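Home | Issues | Authors | Search | Login

4. Putting Things Away: The Chore Nobody Has Automated
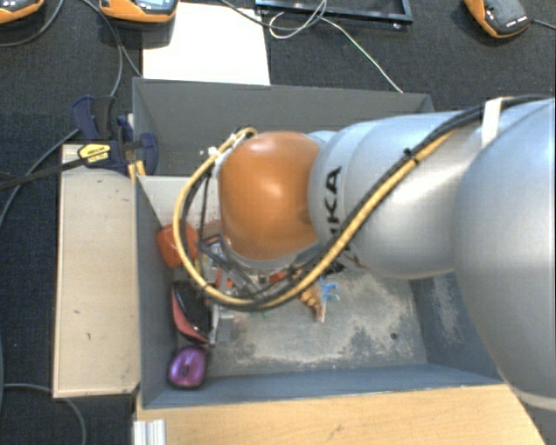 Figure 1. The arm over the grey bin, with small objects at the left wall and the gripper pointing down.

The case for starting with tidying is that everyone believes it to be easy. Ask a visitor to the laboratory what a household robot should do first and the answer is seldom ironing, which people respect. It is picking things up and putting them where they belong, a job commonly assigned to children as a punishment. We had assumed much the same when we wrote the proposal, and the timetable in it makes painful reading.

Section 3 set out the planner, Grania, and the grasp selector, Meltside, as separate pieces of software. In this section we put them together and ask them to do a chore. The chore is sorting: a bin holds a mixture of small household items, and each is to be lifted out and set down in the tray for its class. There is no time limit beyond the patience of the person supervising.

4.1 The task

Bins were filled by a person who had been told to be careless. This proved harder to obtain than we expected. Our first fillers were engineers, and engineers asked to be careless will line things up against a wall, as the objects on the left in Figure 1 suggest. Later bins were filled by tipping a box over, a method we recommend for its honesty and its low cost.

The items were of the sort that collects in a kitchen drawer or on a workshop bench. We kept computer mice in the set throughout. A mouse is smooth and rounded, offers few flat sides to a pair of fingers, and is found in most homes in larger numbers than anyone can account for. Toys were kept for the opposite reason: they are all ridges and branches, and a grasp that looks sound from above may be holding on to very little.

One attempt was one lift. An attempt counted as a success if the item left the bin, stayed in the gripper on the way, and was let go over the correct tray. We made 400 attempts in the main trial and a further 3,000 in simulation, where everything went beautifully. The simulated results are given in the appendix for readers who enjoy them.

4.2 What the arm does well

Reaching is solved. We say so plainly, as the rest of the section is less cheerful. The arm goes where it is told, stops there, and does so again after lunch with no loss of interest. At no point in the main trial did it strike the floor of the bin, although the floor had lost a fair amount of its coating during the earlier work and shows what "at no point" is being compared with.

Grania's paths were conservative. Given the choice between a short movement near the wall and a long one well clear of it, the planner took the long one, rather in the manner of a learner driver avoiding a roundabout. Ubaldo Marino rewrote the wall penalty in October and the detours became shorter, though a person watching would still feel an urge to reach in and help. The supervision rules forbid this, and they were written with that urge in mind.

4.3 What it does badly

Failures fell into 2 groups, which we call slips and muddles.

A slip is a grasp that closes on the right object and does not keep it. Slips were most common with the mice. Meltside scores a grasp by the area of contact it expects, and on a curved shell it expects too much. The fingers close, the shell turns a little, and the item drops back, usually into a worse position than the one it started from. A person in the same difficulty would tilt the thing with a fingertip and try again from the side. Our system tried again from the same side. It did this up to 8 times, at which point the supervisor was permitted to press the button.

A muddle is a grasp on two things at once, or on the thing beside the one intended. Muddles came from crowding. When a thin plastic piece lay directly against a larger toy, the selector tended to treat the pair as a single object with an interesting outline. Lifting them together is a reasonable response to that belief. Sorting them afterwards is not possible, and the arm would carry both to a tray with every appearance of confidence.

Jacobs, the comparison method, made fewer muddles and more slips. It refuses any object it cannot separate from its neighbours, and in a full bin this leads to a good deal of refusing. Whether a robot that declines to tidy is better than one that tidies wrongly is a question on which parents of teenagers may have views. For the score in Table 2 we counted a refusal as a failure.

4.4 The corner problem

Objects in corners deserve a paragraph to themselves. The gripper has width, and two walls take away most of the directions from which it might approach. Wouter Van Damme suggested a nudge: push the item along the wall with one closed finger until there is room to grasp it. The nudge, named Cukness in the code for reasons lost to the commit history, worked on flat-bottomed items and sent round ones briskly into the opposite corner. We have left it switched on. It accounts for a small part of the improvement over the baseline and for most of the laughter on the recordings.

4.5 Would you want one at home?

Not at present. A person clears the same bin in the time our system takes to decide on its first grasp, and can hold a telephone conversation meanwhile.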